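Datasets > Tabletop > Zavum Rack

Print this page | E-mail this page

# Zavum Rack: Condiment Shelving Episodes

1045 episodes of putting bottles and jars on a wire rack and taking them off again. If you were hoping for something grander, the kitchen-cleanup set has been "nearly ready" since December.

Maintainer: Sandamali Dewan

## What's in it

Each episode is one instruction, one head-camera video, and one success flag. Instructions were typed by whoever was on shift, so "put the shaker on the bottom shelf" and "shaker, low, please" mean the same thing. We left them that way. Real people are not going to talk to your model in a controlled vocabulary.

Splits are named after the tables they were recorded on:

- `lurlow` — training
- `cassim` — training, with the rack moved between episodes
- `londeo` — held out. Please hold it out.

## How we collect

1. Set the rack down. Do not line it up with anything. People love lining things up.
2. Place the items from the layout card.
3. Start recording, then read the instruction. The other order gave us 11 episodes with no instruction at all.
4. Do the task once. A fumble stays in.
5. Set the flag before touching the table again.

Every operator records 100 practice episodes before anything counts. These are not in the release, and several operators have asked that they never be.

## Known problems

Wire mesh is hard on depth estimates. The back panel comes and goes, and a bottle behind the front mesh can turn into a bottle-shaped rumor. We kept those episodes because the rack is the point.

Labels are often too small or too covered to read. Don't count on text to tell items apart; cap color and shape hold up better.

Success flags were checked by 3 reviewers. Where they disagreed, the flag is `unclear`, and arguing about it by e-mail will not change it.

## Starting layouts

One item on the rack, one on the cloth:
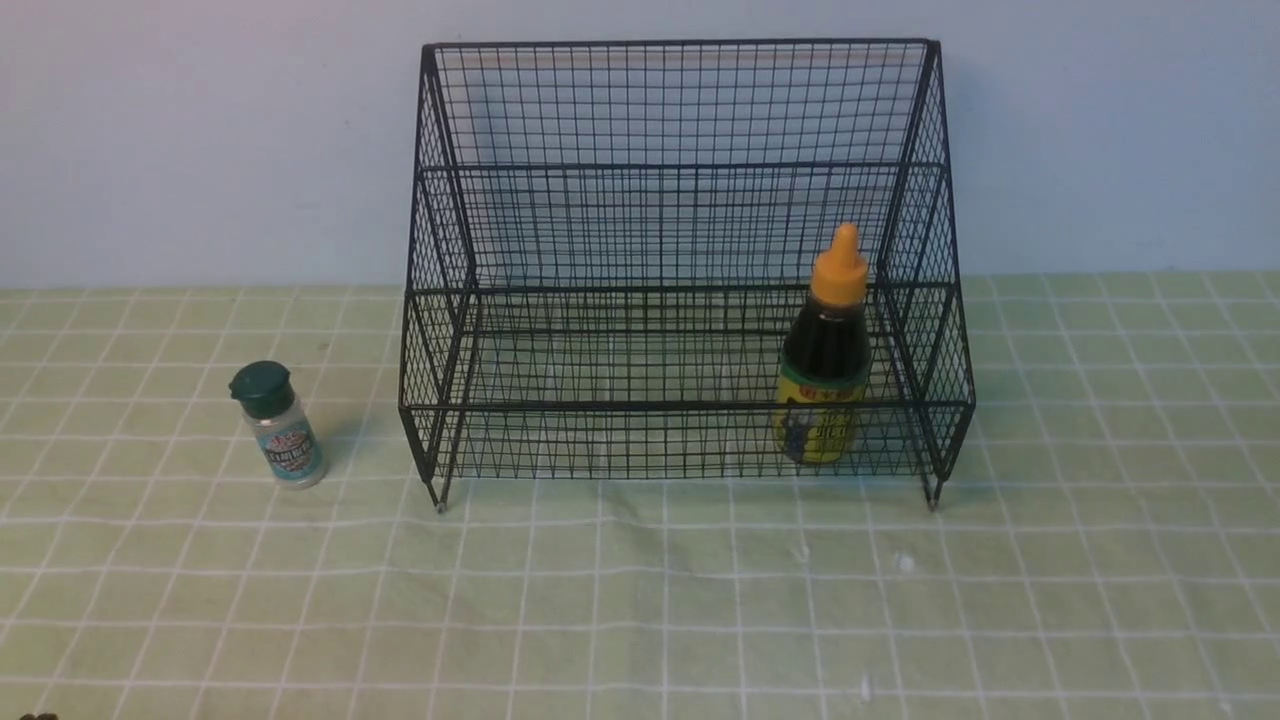 **Does an item have to be upright for the episode to count as a success?**

Only if the instruction says so. A jar lying on the correct shelf gets a success flag and a `tipped` note, which you can filter on if your standards are higher than ours.

## Changes

- Fixed swapped instructions in `cassim`
- Added the `tipped` note
- Removed a second `tipped` note, spelled `tiped`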